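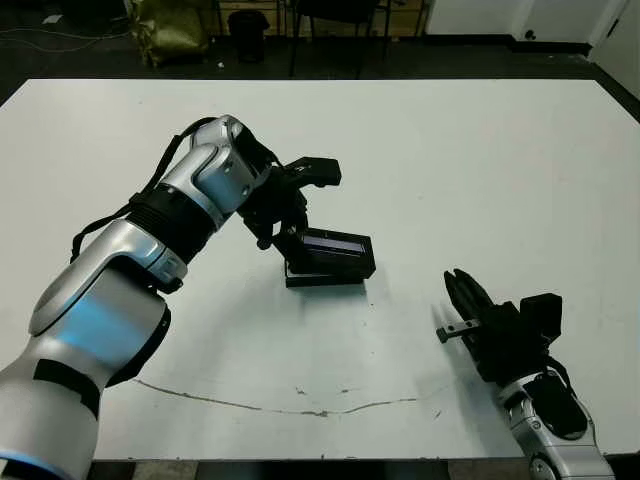 Review: Furnow White-Topped Worktable

December
By Meenakshi Gowda
Reading time: 2 minutes

The Furnow worktable was purchased for the assembly room at Salazar, where small boxed parts are opened, sorted and put back in their cases. This review considers the top as a surface for such work. Comfort and seating are outside its scope.

The plain white finish is the table's chief merit. Black cases and dark-rimmed trays stand out clearly against it, and staff who previously used a dark bench have reported less eye strain by late afternoon. The matt surface is also restful under ceiling lamps.

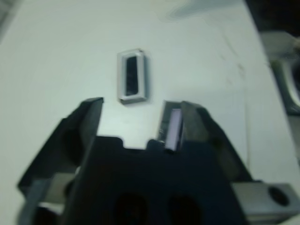
Pale parts are less well served. A light grey rim on a white ground is easily overlooked, and departments handling such items may wish to keep a coloured mat to hand. The Punby mat was tried for this purpose and proved satisfactory, although its corners lifted after a few days.

Space is sufficient for a case and a tray to be placed side by side with room to move between them. The top is level, and light parts stay where they are put.
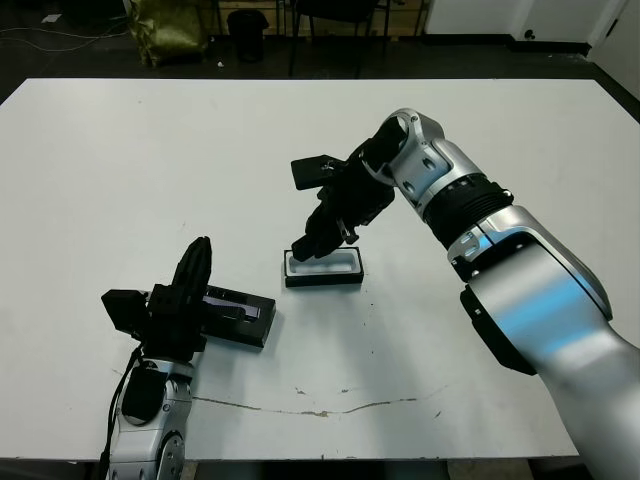 Wear is the principal reservation. Our table has a long, thin crack running across the top near the front. It does not obstruct the work, but fine dust settles there and must be brushed out. Small specks and scuffs also show readily on white. Weekly cleaning with a damp cloth removes most of the smudges - the deeper scuffs remain.
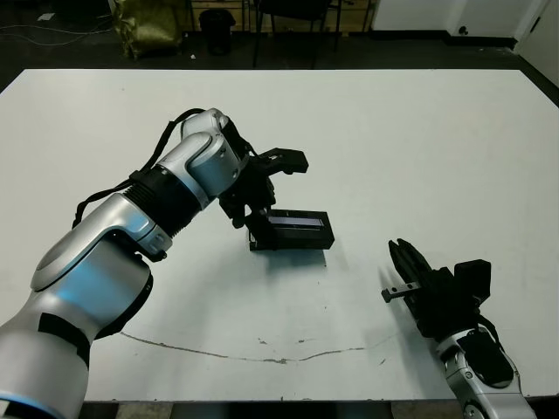 The supplier was contacted regarding the crack and offered a replacement top at a reduced price. This offer is under consideration. The Zukel table, which was tested in the same room last year, marked less easily but had a glossy top that many users found tiring.

The Furnow table is recommended for sorting and packing dark or medium-toned items. It is not recommended where heavy tools are set down often.

Related reviews
Zukel Glossy-Top Table
Punby Desk Mat, Second Edition
Stacking Trays for Small Parts
Waste Bins for Shared Workrooms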